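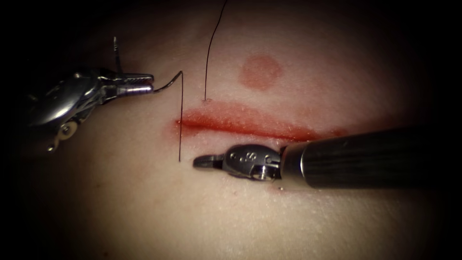

Suture material at the left end of a long red wound.

Mending Long Tears by Hand

My mending basket gets emptied on Tuesday evenings, and this month it was nearly all rips – a couch cushion, two pillowcases and the canvas bag I haul potatoes in. I've picked up a few habits over the years, so here they are, in no special order.

Pin before you thread anything. A long tear wants to creep, and if you start at one end without pinning you'll have a pucker waiting for you at the other. I put the first pin in the middle, then one at each end, then fill in the gaps. On vinyl or leather use clips, as pin holes never close up.

Curved needles are wonderful on anything stuffed! You can't get your hand behind a couch cushion, and a straight needle means stabbing around and hoping. I bought a pack of 7 from Keltex and I really only use the two middle sizes (the biggest one is for sails or something, I have no idea).

Thread: I like polyester for upholstery and plain cotton for sheets. Cut it about as long as your arm. I know it's tempting to cut a great long piece so you only have to thread the needle once, but it knots, and then you're picking at it under the lamp at eleven at night saying things you shouldn't. A swipe of beeswax helps a lot.

Start a little before the tear, in good cloth, and finish a little past it. The ends are where a mend gives way first. I take three tiny stitches on top of each other at both ends, then bury the tail by running the needle through the stuffing and snipping it close.

For the stitch itself, a ladder stitch hides best. Go in and out along one folded edge, cross straight over, do the same on the other side. Leave it slack for five or six stitches and then pull gently – the gap closes up like a zipper, and I still get a kick out of it every time.

Sheets that have gone thin all over aren't worth it. I cut mine up for dust rags.

If the fabric is fraying badly, iron a strip of fusible web to the back first. Let it cool flat before you touch it. Test a corner if it's anything synthetic – I melted a perfectly nice curtain that way, and the iron took longer to clean than the curtain took to hem.

Next time: buttons, and how to keep them on coats.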